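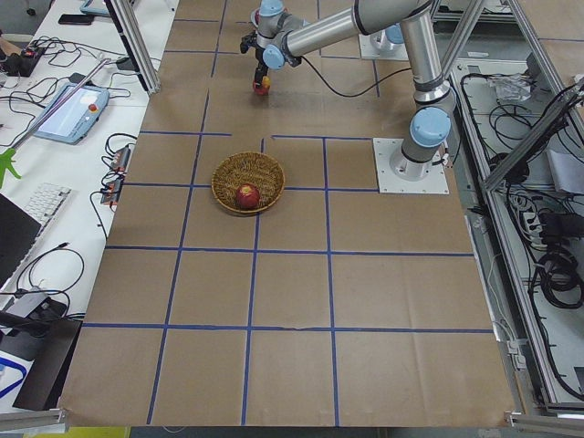 **What does Coken do?**

We gather the examples that other people's robots learn from. A customer tells us what they want an arm to be able to do, and we produce a set of recordings of that job being done, sorted and checked, which they then use for training.

## Who we are

Coken is a small company working from a rented unit on the edge of a market town. We started out writing control software for packing lines. Customers kept asking whether the arms could be taught new items without a programmer coming out each time, and the answer depended on having enough good examples to teach them with. There were very few to be had, so we began making our own. After a year of doing both, we dropped the packing work and kept the recordings.

We don't build robots and we don't sell the finished learning systems. Customers sometimes ask us to recommend one or the other, and we will tell them what we have used, but it isn't our trade.

## What we record

Most of our work is at table height: picking up, putting down, sorting, stacking, opening and closing. Food is a large part of it, mainly fruit and vegetables. Fruit is awkward for a gripper. It rolls, it bruises, and two apples from the same bag are never quite the same size. A system that has only seen one apple will often do badly with the next.

Our fruit tables are covered in brown paper and marked out in squares with blue masking tape. The squares are there for the people setting up. An operator can be told which square the basket goes in and which square the fruit goes in, and can find both without measuring. Paper and tape are cheap and we replace them when they get tatty. Lines laid by hand are never perfectly straight, and for this purpose they don't need to be.

A single recording is called a run. It covers one attempt at one task, such as moving a piece of fruit into a basket. Between runs the operator moves things to new squares according to a printed list, so that the set as a whole covers the table evenly. Left to choose for themselves, people put things back in the middle.

## How a job goes

Every job starts with a trial set of 100 runs. We send these to the customer and wait. They train on them, or at least look through them, and come back with changes. The usual ones are a different camera height, slower movement near the object, or more variety in the starting position. It is much better to hear this at 100 than at the end.

The standard set after that is 1,000 runs of one task. Larger orders are made up of several standard sets, each with its own list of positions and objects.

Each run is watched by 2 people before it goes out. The first is the operator who made it, and the second is someone who wasn't at the table. They mark it as a success, a failure or a repeat. Failures stay in the set with a label, unless the customer asks us to take them out. A fumbled pick is useful to some learning methods and a nuisance to others, and we leave that decision to the people doing the training.

Repeats are runs where something went wrong on our side, such as a camera stopping or the wrong object being put out. Those are deleted and done again at our cost.

## Projects

**Junlow** was our first large food job, covering loose fruit and salad vegetables. The written guide we made for it is still what new operators read in their first week.

**Fawzy** is about containers: baskets, bowls, trays and boxes, full and empty. It began as an add-on to Junlow and grew.

**Ilen** is our own software for labelling and checking runs. We use it on every job. It is not for sale at present, but customers are given a viewer so they can search their own sets.

## Working here

Operators train for 5 shifts before any of their runs count towards an order. No background in robotics is needed. Good operators tend to be patient and tidy, and they notice when something has shifted on the table. Shifts start at 8 am and are kept short, as attention drops in the afternoon and it shows in the recordings.

We take on new operators in July and again in January. Vacancies are listed on the jobs page.

## Visits

Customers are welcome to visit while their set is being recorded. Please arrange it beforehand through the contact form, and say which project you are coming about so that we can have the right table running. Parking is at the rear of the building.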